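River Herring Count Heads Into Its Ninth Season at Brukdale

The spring herring count on the Furtado River is coming back for its ninth year, and the Brukdale Fisheries Station would dearly love to have more people on the bank for it, whether they have counted fish all their lives or couldn't tell a herring from a shoehorn.

Counters stand at the Dredow fish ladder for ten minutes at a stretch, write down every herring that swims up past the white board, and add the water temperature before they head home. It is cold work some mornings, and there are days when the sheet comes back with a big zero on it, but the zeros matter to the biologists every bit as much as the busy days do.

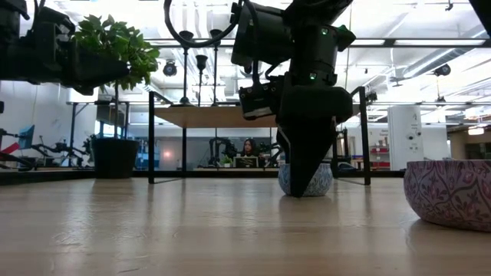 Last year's sheets added up to about 900 separate counts, the most the station has ever had, and the early part of the run was covered better than in any spring before it. The gap is still in the evenings — fish do move late in the day, and after 5 p.m. the ladder has often had no one beside it at all.

New this season is a small tagging study farther upstream. Station staff plan to tag 400 adult herring below the old Clirex mill dam and follow how many of them reach the spawning ponds, which should help in deciding where the next stretch of river gets opened up. 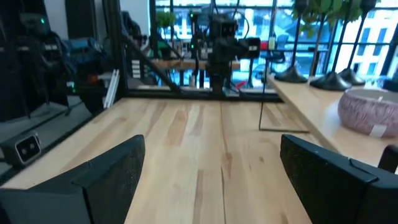 Tabletop and robot arm by the window.

Counting starts in April and runs through early June. Sign-up sheets are at the station's front desk, and families are very welcome, as long as children stay behind the rail.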